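Print this page | E-mail this entry

We use cookies to remember your reading settings. OK | More information

Bench diary
25 October 2018

Second round with the hand-held grippers. The Gostley is out of the comparison for now. Its linkage binds near full closure, and I got tired of working it free with a thumbnail. That leaves the Trolon and the Mohammadi, both with parallel fingers, both set to the same opening.

Yesterday was rigid objects only, which told me little. Mugs and boxes are easy for either tool. Cloth is where the finger pads matter. A thin edge gives the fingers almost nothing to close on, and the weight of whatever hangs below pulls it straight down through the grip.

Procedure as agreed with Yaneth Paucar: pinch at the edge, lift clear of the surface, hold, lower, release. 22 lifts per tool, then swap hands. A lift counts as a slip if the edge creeps past the fingertip line before the hold ends. Regrips are logged separately.

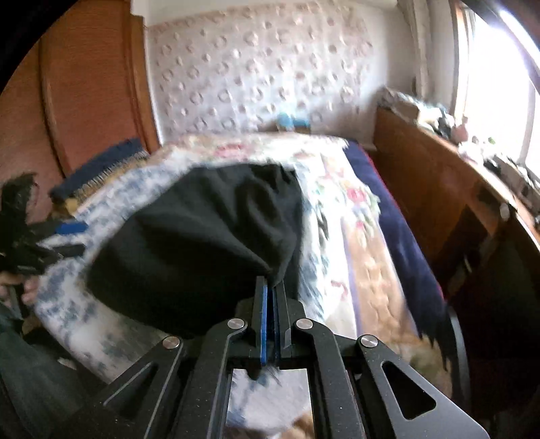 The Trolon finished with 51 g less cloth tension before slip than the Mohammadi, measured on the spring scale and averaged over the right-hand set. I don't trust the left-hand set. My trigger pull is uneven on that side and the log shows it.

Camera notes. Exposure was locked at 1/200, gain left on auto. Dark fabric against a bright window is a poor case for the auto gain - folds lose detail first, then the cloth outline. Tomorrow I'll fix the gain too and repeat the first set. ISO 800 is probably the upper limit before the noise bothers the tracker.

The Brarkunar controller dropped its serial link twice, both times on wake from idle. I have turned idle off. Yaneth thinks it is the cable. I think it is firmware, but will swap the cable first.

Still to do: check pivot play on both tools, relabel the pad strips, write up the slip rule properly.

Recent entries
Gostley linkage: where it binds
Pad strips, hard and soft
Brarkunar controller, first setup
Notes on trigger travel (February)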